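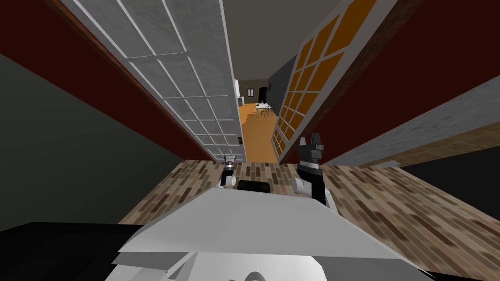

4. What the student simulation project did and did not show

The module asked each student team to bring a simulated two-armed mobile robot through a house, stop at a table in another room and be ready to pick something up. We chose the doorway between the first room and the second as the place to look hardest, on the view that most of the claims made for the project would stand or fall there. Figure 1 is the robot's own view at that point, as rendered by the simulator the teams used. Both doors are already swung open, and the table with its chairs can be made out on the orange floor of the far room. A student who reads "navigates through doorways" in a project report might suppose that door opening was part of the task. It was left out in the second week, when the course staff fixed the doors open in every scene after three teams had asked for it. We think the decision was reasonable for an 18-week module. We also think it should have been stated in the reports, and in most of them it was not.

Figure 1. Simulated low view from the robot's camera on the approach to the double doorway, with the two grippers raised and the far room beyond.

4.1 The teams and the task

The module ran under the name Mirent, after the house model on which the scenes were built. It was open to second- and third-year students at Hartley, none of whom had written control code for a mobile robot before. There were 44 of them, working in teams of four. Each team received the same robot model, the same starting controller and an allowance of 300 scored runs on the shared machines. Practice runs were unlimited and were not logged, a gap to which we return below.

A run counted as a success if the base came to rest within reach of the table and neither arm had touched a wall or a door on the way. Contact was taken from the simulator's own collision report. Two of us (Okafor and Crenshaw) had argued for a stricter rule in which the arms had to be in a usable pose at the end, but the automatic scorer could not judge this and there was no money for markers to sit and watch replays. The looser rule stood. It follows that a robot arriving at the table with both arms folded in a knot behind its body would have passed, and at least one did.

4.2 The success rate

The figure that has been quoted most often from Mirent is the share of teams whose final controller passed the doorway without contact. Every team but 2 managed it. This was presented at the August showcase as evidence that novices can learn whole-body control in a single module, and the departmental web page repeated it in much the same words. We were present at the showcase and did not object at the time. On going back to the submitted code we find the claim hard to support.

First, the starting controller could already do most of the job. With its default settings it drove the base forward, held the arms in a fixed raised pose and slowed down near obstacles. Ruiz-Ortega ran it unchanged on the final test scenes and it got through the doorway in more than half of them. Nobody had measured this before the module began, so the teams' results were set beside an imagined baseline of zero. The proper comparison is with the default controller, and against that the gain is modest and for several teams cannot be told apart from luck.

Second, the doorway is generous. The wide-angle view makes the two doors appear to close in on the robot, and students wrote about "squeezing through" and "the tight gap" in their logbooks. The floor plan tells a duller story. With the arms held in, the base clears the frame comfortably on both sides, and the real trouble comes from arms held too far out. Several teams found that the shortest path to a good score was to tuck the arms, pass the door and leave them tucked. We do not blame them for this. It was a sound reading of the rules, and it taught them something about scoring, but it is a long way from coordinating arms and base.

Third, there is the matter of the unlogged practice. Teams were free to try their controllers on the practice scenes as often as they liked, and the practice and test scenes shared a floor plan. Wall colours, floor textures and furniture were changed between them. The position of the doorway was not. One team had, by its own cheerful account, written down the base speed and heading that worked and stopped using the camera altogether. Its controller scored near the top of the table. When Crenshaw moved the start position sideways by less than the width of the robot, it drove into the wall on every attempt.

4.3 What the students said they learned

Montoya interviewed one member of each team in the fortnight after submission. The interviews are more encouraging than the scores, though we would be careful with them too. Students were speaking to a member of staff, their marks had not yet been released, and the questions leaned towards the positive ("What was the most useful thing you learned?" was the first of them).

Even so, some answers are too particular to be politeness. Three students described finding out that the left and right arms needed different clearances when the base was turning, having first assumed that one setting would do for both. Another had spent most of a weekend on what she took to be a fault in the simulator before finding that her team had mixed up the order of two rotations. A student from the team with the fixed heading said he had known it was "a bit of a cheat" and would have done it properly if the test had asked for it. We believe him. The test did not ask for it.

Fewer students could say why a method had worked. Asked what would happen with a narrower doorway, about half said that the controller would "probably adapt", including some whose controllers contained nothing that could. This seems to us the most worrying result of the project, and it does not appear in the showcase material.

4.4 Transfer to hardware

No Mirent controller has been run on a physical robot. A trial was planned with a base lent by Fumeck and was dropped when the loan fell through. The project summary nonetheless says that the work "paves the way for deployment", a phrase for which Okafor accepts responsibility and which she would now remove.

We would not expect much from such a trial. The simulated base stops when it is told to stop. Its wheels do not slip, the floor is level across the threshold, and the arms hold their pose with no sag. Noise was added to the depth readings, but the amount was picked to keep the default controller working and was never compared with a real sensor. Pennington, who reviewed an early draft of this paper, asked whether the simulated noise was "noise or decoration". We have no measurement with which to answer her.

4.5 Changes for the next run

The next version of the module will use the Kustent scene generator, which can vary the width and position of doorways from run to run. The default controller will be scored first and its result printed at the head of the results table. Practice runs will be logged. The end pose of both arms will be checked by a simple reach test, crude but better than nothing, and a share of the final scenes will start with one door closed - not in the hope that anyone opens it, but to see which controllers notice.

Whether this makes for a better course is a separate question. Scores will fall, and a lower score is harder to put on a web page. Some of us suspect that part of the module's popularity came from how easily it could be passed, and student numbers matter to the people who decide whether it runs again. The revised rules were agreed on November 19, 2020, with Ruiz-Ortega dissenting on the closed door, which he considers unfair to teams given a controller that cannot detect one. His objection is a fair one and we have not settled it. For the time being the closed-door scenes will be run and reported, but will carry no marks.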